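Volline 700 Bench Sander: Setting Up

4. Before you switch on

Read the noise label on the motor housing. Under load the sander runs at more than 80 dB, so wear hearing protection the whole time. Foam earplugs are fine for short jobs.

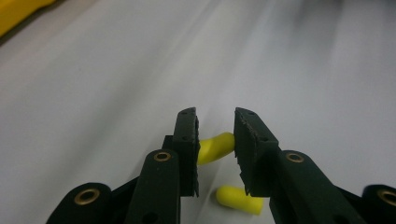

5. Fitting the belt

1. Unplug the sander.
2. Pull the tension lever out and slide the old belt off.
3. Fit the new belt with the arrow pointing toward the table — a reversed belt can split at the joint.
4. Push the lever back in.
5. Keep the spare screws and the hex key together. A small organizer with clear drawers will do.

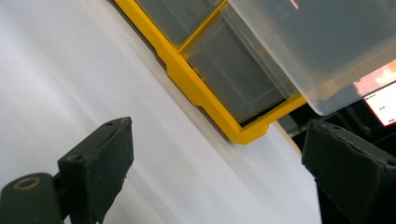 6. Tracking

1. Plug in and run the belt for a few seconds.
2. Turn the tracking knob a little at a time until the belt stays centered.

CAUTION: Keep fingers and sleeves away from the belt.

Cover the bench before you wipe down the guard, and lay the parts out in the order they came off. 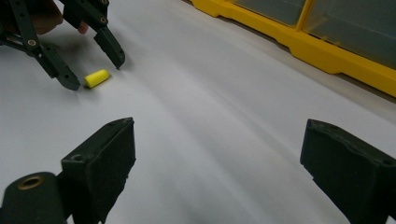
Tighten the guard screws by hand, then a quarter turn with the key. Replacement belts are sold as part 277.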